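How to run a robot arm demo at an open day

I set up the arm table for the Nutcombe open day on April 27, 2024, and we had 667 people through the door. I'd do it again tomorrow! These are the steps I wrote up afterward for Beatriz, who has the next one.

1. Pick one job for the arm and stick with it. Ours moved small blocks from one tray to another. I had a fancier plan back in February, and I'm so glad Norbert talked me out of it.

2. Tape a line on the floor before the doors open. Kids will walk right up to it and stop – grown-ups need reminding.

3. Put the wrist camera on a big screen. People love seeing what the arm sees, even when it's only looking at a plain pale surface between moves.

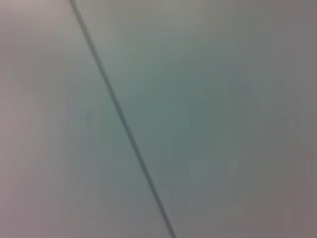

4. Run the whole routine at half speed for the first hour. You can talk over it, and visitors get time to ask things. The question I got most was whether it ever gets tired (great question, by the way).

5. Let visitors press the start button, but keep the stop button next to your own hand.

6. Go back to the home position every ten runs or so and check the trays haven't been bumped. Ours had slid a little by lunch, and two blocks went on the floor.

7. Bring water and a stool. I forgot the stool.

The spare blocks are in the Seltamach box, under the cables.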